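Oiling the back door, and other April jobs

I spent most of April on the back door. It faces south-west, so it gets the sun in the afternoon and the rain whenever there is any, and it had gone grey and furry along the bottom rail. The previous owners had varnished it. Varnish looks good for a couple of years and then it lifts in flakes, water gets in behind the flakes, and you end up with black marks that no amount of rubbing will shift.

I had been putting the job off for two springs. What made me start was the letterbox. One of the screws came out in my hand when I was trying to stop it rattling, and the wood round the hole was soft enough to push a thumbnail into. It was only soft for a short way in. I dug out the bad part with an old chisel, let it dry for a week with a bit of tape over the hole, and filled it with two-part filler. The filler sets faster than the tin says if the weather is warm, so mix less than you think you want.

Stripping was the slow part. I tried a chemical stripper first, a tin of Starus that had been in the shed since we moved in, and it had gone to jelly. A heat gun did the flat panels well enough. For the mouldings I used a shave hook and a lot of patience. I had the door laid flat on trestles for this, which meant the doorway was covered with a sheet of ply during the day, and the cat objected to it. The door went back on its hinges every evening. Lifting it on and off is a two-person job and my neighbour, Yaroslav Hladun, came round for most of the lifts. He used to hang doors for a living and has views about hinges. Mine were too small, apparently, and they were fixed with screws of three different lengths.

He was right about the hinges. I bought new brass ones from Gunnlaugsson, the ironmonger behind the station, and they cost £59 for the set with the screws. That seemed a lot until I felt the weight of them. The old recesses had to be made slightly deeper and longer, which took a morning. The door now closes with one finger and doesn't swing open again on its own, a thing it has done for as long as we have lived there.

Sanding next. I went down through the grades by hand on the rails and used a small electric sander on the panels. It is dull work. I listened to the whole of a radio serial about a shipping company and could not tell you how it ended. If you are doing this yourself, vacuum between grades and then wipe over with a barely damp cloth. Leave it until the wood is properly dry again before going on. I skipped that on one panel and had to do it over.

Then the question of what to put on it. I had three choices in mind: varnish again, paint, or oil. Varnish I had gone off. Paint would have been the sensible answer and would have hidden the filler, but after all that stripping I wanted to see the wood. So I went for a tinted exterior oil from Drirnik. They do a long list of shades and the names are no help at all. The colour cards are printed on paper, so they don't help much either. The shop will sell you small sample pots, and I got four and tried them on an offcut, two coats each, and left the offcut outside for ten days.

The differences were bigger than I expected. The palest one had almost vanished. The darkest made the grain look muddy. The two in the middle were both a sort of reddish orange, one fairly quiet and the other a good deal louder, and I went back and forth between them for longer than the job deserved. My wife preferred the louder one. My daughter said it looked like a fox. We went with the louder one.

Oil goes on thin. The mistake is to treat it like paint and load the brush. I worked it in along the grain with a short-haired brush, waited 20 minutes, and wiped off everything that hadn't soaked in. It feels wasteful to wipe off so much, but anything left on the surface stays sticky for days and picks up every fly in the garden. I left it overnight and did the same again, and then a third time on the bottom rail and the end grain, top and bottom. People forget the bottom edge because you can't see it. That is where the water gets in.

One warning about the rags. Oily rags can heat up by themselves and catch fire if you leave them in a heap. Spread them out flat outdoors until they have gone stiff, or put them in a metal tin of water with a lid. I hung mine along the fence. 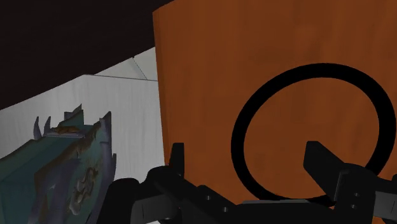 A strong orange over wood grain, with a black ring for contrast.

I mention contrast because it was the last thing we had to settle. The old letterbox and handle were a yellowish chrome that looked poor against the new colour. Black worked much better. Dudau make a plain black set, letterbox and lever handle, with no scrollwork, and I fitted it in an evening. The new letterbox was slightly narrower than the old one, so there was a strip of bare wood at each end to oil in with a child's paintbrush. You can see the join if you crouch down and look for it. The postman hasn't said anything.

The total came to £363, counting the hinges, the oil, the black set, the filler, sandpaper and a new blade for the shave hook. A joiner had quoted me a good bit more than that for a plain softwood door, unfinished and not hung. On the other hand I didn't pay myself, and it took most of my evenings for a month.

The oil will need a fresh coat every year or so on that side of the house. It should be a short job, a wash with warm soapy water, a light rub with a fine pad once it has dried, and one thin coat. I have written the shade on a bit of masking tape and stuck it inside the meter cupboard, along with the leftover half tin.

Next is the shed, which has the same trouble and twice as much of it. I'll probably leave that until the nettles have been cut back – I can't get at the far side at the moment.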